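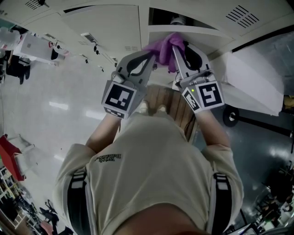

Skiltus 单排挂锁柜的定位是更衣室和车间的个人储物,标准配置为三门一组,钢板静电喷涂,出厂颜色有浅灰、石墨和米白。我们评测的是米白款,放在一条内走廊里使用了一整个夏季,到九月做完最后一轮检查。选浅色柜体的单位很多,理由通常是走廊采光差,米白能把墙面提亮一些;开头照片里那排奶油色金属柜就是这一路色调,和米色短袖T恤放在一起,明度相差不大。浅色的代价是把手周围容易显脏,本文后面会谈到清洁的结果。

一、规格与到货

含税单价 646 欧元,三门一组,不含挂锁。整组散件到货,板件用瓦楞纸隔层叠放,边角有发泡护条。供货方是 Van Beek,送货到楼下,不含上楼。纸箱有一处压痕,对应的侧板没有变形,漆面完整。五金件分袋封装,袋上印有编号,编号和说明书一致,但说明书的爆炸图缩得太小,铰链垫片的朝向看不清,需要对照实物判断。

二、装配

装配由 Gijs Verbeke 和我两人完成。结构是折边插接加自攻螺钉,先立背板,再装侧板和隔板,最后挂门。背板与侧板的插槽公差偏紧,需要橡胶锤轻敲才能到位;隔板则偏松,螺钉锁紧之前会晃。建议所有螺钉先带上三分之二,校正对角线后再统一拧紧。我们第一组没有这样做,中间那扇门的下缘蹭到了底框,返工一次。

底部调平脚的行程为 9 毫米,对新铺的地坪够用,对老建筑不够。我们走廊的地面向排水口方向有坡,最低的一角最后垫了钢片。厂家目录里有加长脚,单独收费,下单页面没有提示,建议改进。

靠墙固定用背板上的预留孔。孔位距顶部较近,抗倾覆的方向是对的,但孔径只适合小号膨胀螺栓,遇到空心砖墙要换化学锚栓并扩孔,扩孔后的切口需要补漆。

三、门与锁具

门板为双层折边,合页是内藏式,关闭后外侧看不到转轴。开启角度受限位片约束,略大于直角,相邻两门同时打开时不会互相碰撞,但取放大件背包时觉得局促。拆掉限位片可以继续打开,此时门板会压到邻门的把手,漆面很快出现印痕。

关门声是这款柜子最明显的缺点。门框上只有上下两枚橡胶缓冲粒,中部没有支撑,用力关门时门板中段会振动,余音较长。我们在中部加贴了一条闭孔泡棉,声音明显变闷,锁扣仍能对位。泡棉不能太厚,否则挂锁穿不过去。

锁扣采用旋转式搭扣,可通用常见挂锁。搭扣轴心的垫圈在使用期间有两枚松动,重新上紧并点了中强度螺纹胶之后没有再出现。可选的 Vorar 机械密码锁我们装在一扇门上对比:转轮阻尼均匀,数字刻痕清楚,管理钥匙可以直接开启并读码。问题在于它的面板比搭扣厚,装好以后凸出门面,走廊较窄时衣袖容易挂到。

四、内部空间

每格上部有一层帽架,下部一根挂衣杆,杆上两只可滑动挂钩。帽架不可调高度,装一顶安全帽后,上方剩余的空间只够放手套。挂衣杆两端是卡入式,承重没有问题,但取厚外套时容易带着杆子向上跳出卡口。用扎带从卡口下方固定可以解决,外观不好看。

通风靠门板上下两组百叶和背板的一排小孔。雨天挂入湿外套,次日早晨摸起来仍然发潮,底板无积水。若柜子完全贴墙,背板的小孔基本不起作用,应留出缝隙。潮湿衣物多的单位,应当考虑带顶部排气接口的型号。

五、漆面与清洁

米白漆为细砂纹,哑光,不反光,指纹不明显,灰色的手汗印却会积在把手四周。中性清洁剂加微纤维布可以擦净,砂纹凹处需要软毛刷。记号笔痕迹用酒精能去掉大半,留下浅黄色底影。胶带残胶用柑橘类除胶剂处理,漆面没有变软。不要用三聚氰胺海绵,我们在门内侧试过,擦拭处变亮,和周围有色差。

负责日常清洁的 Els Verstraete 对柜底意见较大:调平脚收到底时,柜底缝隙伸不进拖把,只能用扁嘴吸尘。加装封闭踢脚板能省去这件事,踢脚板也属于另购件。

六、与 Grulier 的比较

Grulier 同规格三门柜报价 610 欧元,含踢脚板,价格更低。它的板材在门中部按压时弹性更大,关门声更响;帽架可以调两个高度,这一点优于 Skiltus。漆面为光面,擦洗容易,划痕也更醒目。合页外露,维修更换比内藏式简单得多,一把螺丝刀即可。

我们后来按五组采购,加上加长脚、踢脚板和上楼搬运,Van Beek 的最终账单是 3,571 欧元。附件部分如果一开始就列进报价,和 Grulier 的比较会更直观。

七、结论

适合:地面平整、墙体实心、对漆面耐看程度有要求的更衣区。
不太适合:老建筑的坡地走廊,安静的办公楼层,以及需要存放湿工装的场所。
主要扣分项:关门噪声,帽架固定,附件报价不透明。
购买前应确认:调平脚行程,墙体类型,走廊净宽,是否需要踢脚板。

补漆笔需随订单一起要,单独下单要付运费。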